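Teaching a gripper when to stop pulling

Naa Dogbe has spent most of the winter watching a robot pick up cloth. She leads the handling work on Pamelari, a research project on soft household items, and her group has just finished its first full round of trials.

"Rigid objects are mostly a question of where," she says. "With fabric you also have to decide how much. Pull too little and you have one layer when you wanted two. Pull too hard and the whole pile comes with you."

The method is simple to describe. A small camera rides at the wrist, close to the fingers, and the software looks only at how folds and shadows change as the hand moves in. It has no model of the item as a whole. Ferdinand Gruber, who wrote most of the control code, was doubtful at first.

"I wanted an overhead camera as well," he says. "We had one until January. Then we compared the two set-ups on the same 20 items and the wrist view alone did better on 6 of them and worse on 2. The rest were level, so we took the overhead one down."

The two items it did worse on were both large and pale. Dogbe thinks the cause is glare -- a bright patch on a light surface hides the small creases the software depends on. Gruber is less sure and wants to repeat the trials under softer lamps before anything is written up.
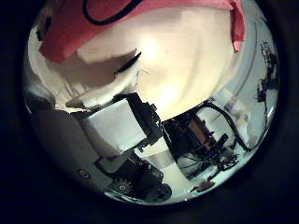 The wrist camera's view, with the gripper close to a cream-coloured fabric and a pink-red cloth beyond it.

Layers of different colours are easier, Dogbe says, as the edge between them is plain to see. White against cream is hard, and she would like more of it in the next set.

That set will be run with Baidoo, a partner laboratory that has its own hand and its own way of scoring a grasp. Agreeing on the scoring has taken longer than either side planned.

"We count a grasp as good if it holds for six seconds," Gruber says. "They want it lifted and put down again. I think they are probably right -- but it means going back through our own results."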